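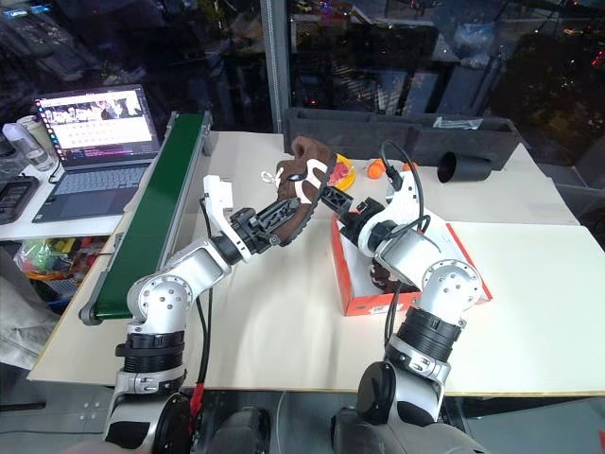
According to Nazmiye Yazıcı, a shoebox holds two shoes in exactly one way, and every other way is a lid that won't close. Essam Ezzat disagrees. He says there are two ways, and that the second one is used only by people returning shoes they have already worn to a wedding.

Chapter 7
Boxes, Pairs, and the Problem of the Second Shoe

The first shoe goes into a box easily. You could drop it in from shoulder height and it would land somewhere acceptable. The box has all the room in the world, and the shoe, having no competition, takes most of it. Trouble begins with the second shoe, which arrives to find its partner lying across the middle like a guest who came early and got the sofa.

In Chapter 6 we packed things that come alone: a lamp, a kettle, a globe. This chapter is about things that come in twos and are not the same shape. A left shoe and a right shoe are mirror images, and no amount of turning will make one into the other. Packers at the Okar warehouse in Lultanberg learn this in their first week, usually while holding a left shoe and trying it as a right.

Most shoes are wide at the ball of the foot and narrow at the heel. Lay a pair side by side, toes the same way, and the two wide parts meet. Turn one shoe end for end and the wide part of each sits next to the narrow part of the other. The trade calls this heel-to-toe. Trainees at Okar call it other things, depending on the hour.

Heel-to-toe settles the floor plan. It says nothing about how each shoe should lie. Dress shoes are often laid on their sides. A sneaker with a thick sole may go on its side as well, but the sole takes up height, and the lid has opinions about height. Suede brings its own difficulty: it marks when rubbed, and a treaded sole is very good at rubbing. A sheet of tissue between the shoes costs little and spares the customer service desk a long phone call.

Then there are the laces. Loose laces wander over the rim of the box and get shut in the lid, where they hang out like a tongue. Tuck them into the collar before the shoe goes in. If you remember them afterward, you will be taking the shoe out again — everyone does this, including the people who write textbooks.

The Trastetti outlet store keeps a shelf for boxes that came back badly packed. When the authors visited in November, it held 16 of them. One contained two left shoes in different sizes, packed beautifully.

By the end of this chapter you should be able to choose a box for a given pair, place the pair heel-to-toe, protect the uppers, and close the lid without leaning on it. Section 7.4 takes up boots, and you may want to rest first.

Before You Begin

Find a pair of shoes and the box they came in. If you threw the box away, borrow one of a similar size. Take the shoes out, mix up the tissue, and put everything back as you think the store had it. Write down how many tries you needed. Keep the number; we will ask for it again in Section 7.2, after you have read about the Kaushik fold and feel worse about your tissue.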